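# Ergonomie du poste assis, notes de cours (séance 3)

Module d'avril. Lire avant la séance le chapitre sur les contraintes lombaires.
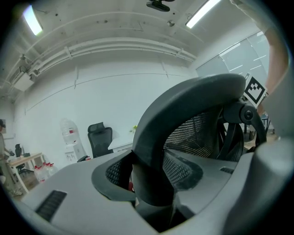
## 1. Rappel : la charge statique

Un muscle contracté sans mouvement est mal irrigué. La fatigue vient vite, même pour un effort faible. En position assise, les muscles du cou et du haut du dos sont les premiers touchés.

- Tête droite : effort faible, réparti.
- Tête penchée en avant : le bras de levier augmente, les extenseurs du cou compensent.
- Bassin basculé vers l'arrière : la lordose lombaire s'efface, la pression sur les disques monte.

## 2. Ordre des réglages

1. Hauteur d'assise : pieds à plat, cuisses horizontales.
2. Profondeur : laisser un espace derrière le genou.
3. Soutien lombaire : au creux des reins, pas plus haut.
4. Inclinaison du dossier : 100 degrés pour le travail sur clavier.
5. Appui-tête : il sert au repos et à la lecture, peu à la frappe.

On règle ensuite le plan de travail et l'écran. Si le bureau est fixe et trop haut, on monte l'assise et on ajoute un repose-pieds.

## 3. Étude de cas : Camenzind

Enquête menée par Hsiu-ying Chou auprès de 300 salariés. Parmi eux, 58 déclarent avoir déjà modifié la hauteur du soutien lombaire. Les autres gardent le réglage trouvé à leur arrivée.

À discuter : former les gens, ou choisir un siège à réglage automatique ? Voir la position de Marthinus Mathebula (polycopié 2, dernière page).

## Pour la prochaine fois

Relever les réglages de son propre poste et apporter le tableau rempli. Nous parlerons de l'alternance assis-debout.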